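Torncombe Washroom Assist: Set-up Guide for Site Staff

Section 4. Paper pickup at the sink and wastebasket

Read this section before you switch the paper routine on for the first time. It was written by the people who clean the washrooms, with help from Zurton on the electrical parts. The sales sheet says the arm "takes care of litter." It picks up paper. Mopping, wiping, refilling soap, unblocking drains and dealing with whatever else people leave behind are still on your shift sheet, and the time allowed for them should not shrink because a robot is bolted to a table nearby. If your supervisor has already cut that time, see Section 9.

4.1 Before you start

1. Check that the table clamp is tight. Push the table with your hip. If it moves, stop and tighten it.
2. Look over the cables on the tabletop and where they drop to the floor. Nothing should be pulled tight.
3. Find the stop button and make sure you can reach it from where you will be standing.
4. Clear rings, combs, glasses and phones off the countertop. The routine was taught on paper, and we would not trust it to leave a pair of glasses alone.
5. Move spray bottles out of the arm's path.

CAUTION: Do not wipe the sink while the routine is active, even if the arm has stopped moving. A pause can last up to 12 seconds, and it looks the same as being finished.

4.2 Setting the wastebasket

1. Put in a fresh liner and fold it well over the rim. Press it against the inside walls so that it does not balloon.
2. Stand the basket on the floor against the wall, with space above it for the gripper to come down.
3. On the Skuma panel, choose BIN, then TEACH. Guide the wrist over the basket until the opening shows on the screen.
4. Press SAVE.

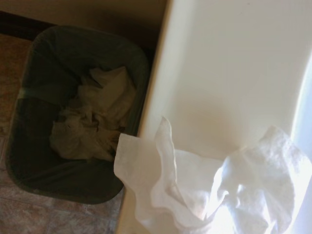 5. Repeat steps 3 and 4 any time the basket has been moved, including after mopping. The software has a setting called "auto find." We leave it off. In our tests it was fine in good light and poor late in the afternoon, and the person who picks up its misses is you.

Note: A dark liner in a dim corner is hard for the wrist camera. Turn on the ceiling light before teaching, even in daytime.

Note: The routine does not press paper down and does not know when the basket is full. Emptying it remains a person's job. Check it at the same times you did before.

4.3 Picking up from the sink

1. Choose SINK on the panel and set speed to 2. Higher speeds are for the demonstration program and should stay there.
2. Set the press force to LOW. The gripper has to push down on the paper a little before it closes, and on HIGH it can scrape the countertop.
3. Stand back, press START and watch the whole first cycle. 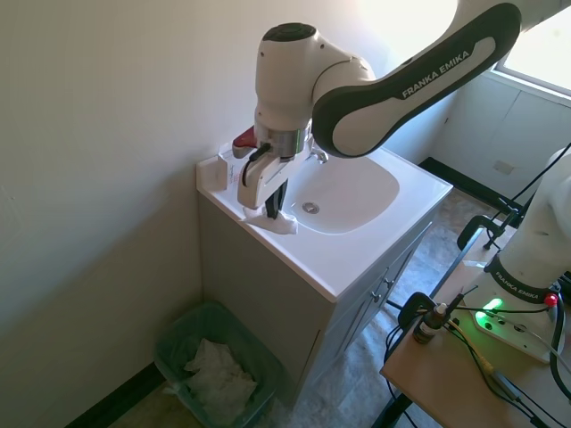
4. If the gripper comes up with nothing, let it try once more. After a second miss, press STOP and pick the paper up by hand. It takes a moment, and you will be ahead of the machine.
5. Write the miss in the log. Please do this even on a busy day -- the log is the only record we have to set against the claim that the arm saves each site 400 hours a year. Torncombe has not shown us how that figure was worked out.

CAUTION: Keep fingers away from the gripper when paper is stuck in it. Press STOP, wait for the panel to read HELD, then pull the paper free.

4.4 Who does what

The Toma schedule lists the arm as one member of the cleaning crew. Treat that as a label in the software. A person must be present for every cycle, and watching counts as work time. Enter it under code 100 so it shows up on your hours -- if it is left off, it will look as though the paper picked itself up for free.

Gloves are still required when you handle the liner. After a shift, wipe the gripper fingers with the cloth supplied, park the arm and leave the panel on the home page for the next person.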